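The Weight of Paper

Short fiction — filed under: Work, Quiet

The scale at Farnum reads to the gram. Virgilio Dagdag calibrated it at seven each morning with a brass weight, entered the result in the log, and initialed the entry.

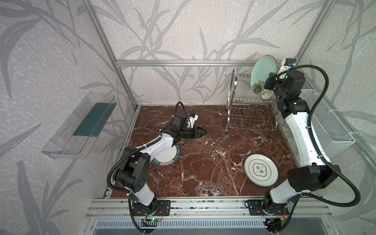
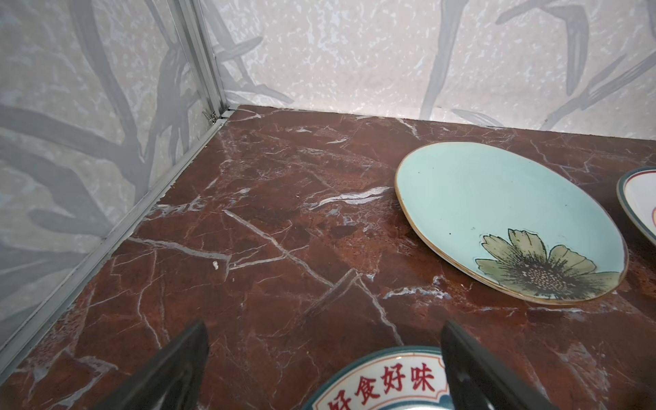
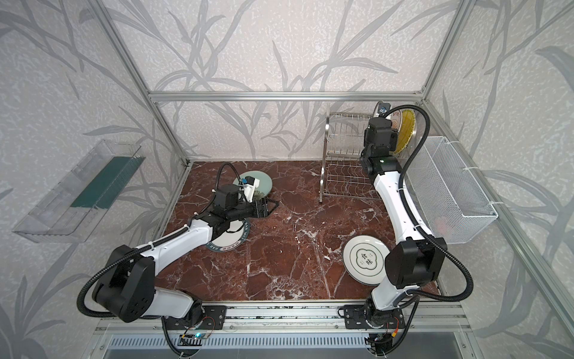
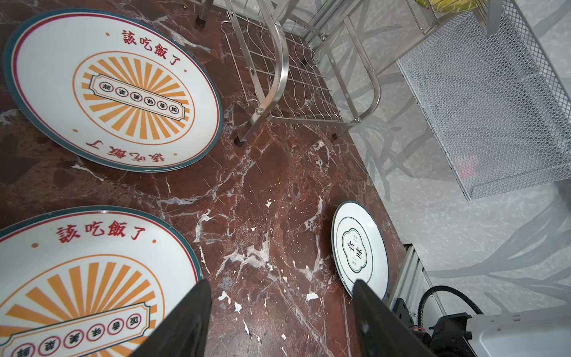 Red-brown stone with pale veins.

The archive bought unsorted letters by the box. Each box was weighed on arrival and again after cleaning. The difference was dust, and dust was deducted from the seller's payment. On Friday a box came in from the Hellwig estate at 892 grams. After cleaning it weighed 913.

He cleaned the brush. He ran the calibration again and got 1,000 grams for the 1,000-gram weight. He put the box back on the pan. It read 913.

The procedure manual had a section for losses over 300 grams. It had no section for gains. He telephoned Rinus in the Lomero office, who asked whether the window had been open.

"It's sealed," Virgilio said.

"Humidity, then."

"The meter hasn't moved."

Rinus told him to enter the lower figure. Virgilio wrote 913 in ink and took the letters out again. They were in date order, tied in green string. The last one, folded twice, was a page he did not remember brushing. It was a list of household expenses: coal, thread, a doctor. The final line had no price beside it.

He weighed the page alone. The display settled at 21.

He made out a deduction slip, struck through the word "deduction," and wrote "owed" above it — then the amount, then his initials. The payment clerk would send it back on Monday. He put the list into the box behind the others and went to wash the brush.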